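Éloge du doigt rigide

On me demande souvent, quand je parle de nos essais de Villalba, quelle pince il faut acheter, et je vois bien que l'on attend de moi le nom de la plus chère. Je vais décevoir. Après un printemps passé à comparer deux préhenseurs sur le même bras, avec le même contrôleur et la même caméra au poignet, je garde une vraie tendresse pour le plus simple : deux doigts rigides, un patin anguleux sur la face interne, et c'est tout !

Le textile est pourtant un adversaire redoutable (quiconque a plié un drap-housse me comprendra). Un tissu blanc, léger, qui retombe en pan entre les doigts, un autre vert foncé blotti dans ses plis, et voilà la vue du poignet devenue bien difficile à lire, surtout quand les doigts sont verts eux aussi.

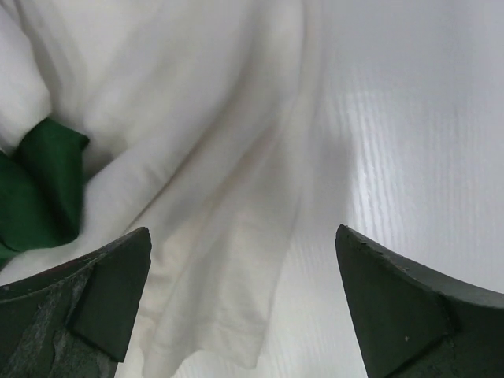
Ivana Ibarra m'a répondu que je me trompais de combat, qu'un doigt souple pardonne une erreur de 10 millimètres et que la couleur des doigts se change en un après-midi. Elle a raison pour la couleur, je le lui accorde volontiers.

Pour la souplesse, je résiste. Sur nos 1 287 prises, le doigt souple a surtout caché les défauts de calibrage, et nous les avons retrouvés en mai, bien plus tard que je ne l'aurais voulu. J'aime mieux une pince qui rate franchement, et dont je peux remplacer le patin moi-même avant le café de dix heures.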